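Your Questions About the Clundell Changeover

I've been getting the same questions at lunch since June, so I asked Emil Pichler if I could put my answers on the staff page. He said sure, keep it short. I'll try!

Am I losing my job?
No. Everybody on the Brannigan floor keeps their position and their pay grade. Some of the tasks move around, and I know that's not a small thing (I packed by hand for years, I'd have asked too).

So what does the Saltum line do?
It takes over the repetitive lifting and sorting. We're planning on 1275 units a shift to begin with, up from 928. The odd-shaped stuff stays with us.

Do I have to learn to code?
Please don't panic, I can't code either. You'll show a task by hand, holding the gripper, and do it again, and again. My wrists got tired the first day, so take your breaks.
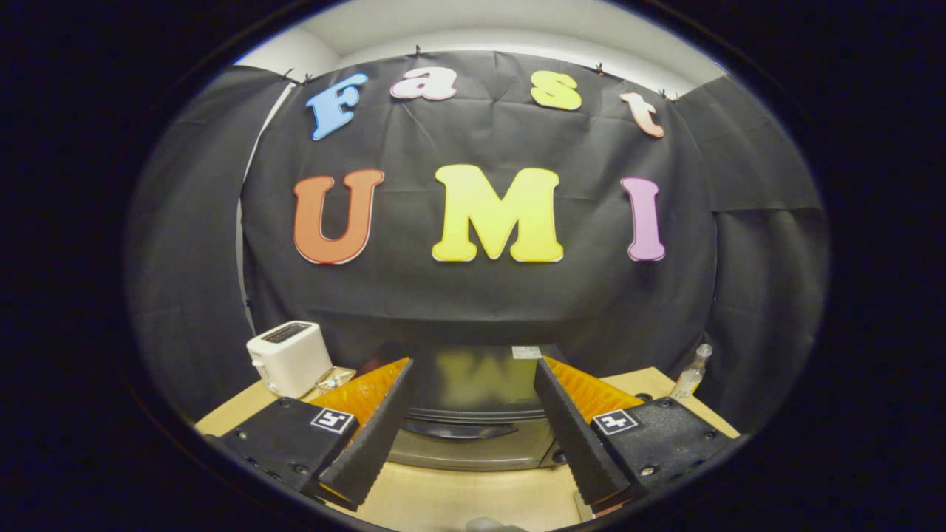 Jerome Bautista runs the practice sessions and he's very patient, so go ahead and ask him the thing you think is silly. I asked him how to hold it, twice.

Is practice time paid?
Yep, regular rate. Put it under training on your timesheet.

What if I try it and hate it?
Talk to me or Emil. Two people have already switched back to receiving and it was no big deal.

Who do I call when the line stops?
Extension 1540, day or night.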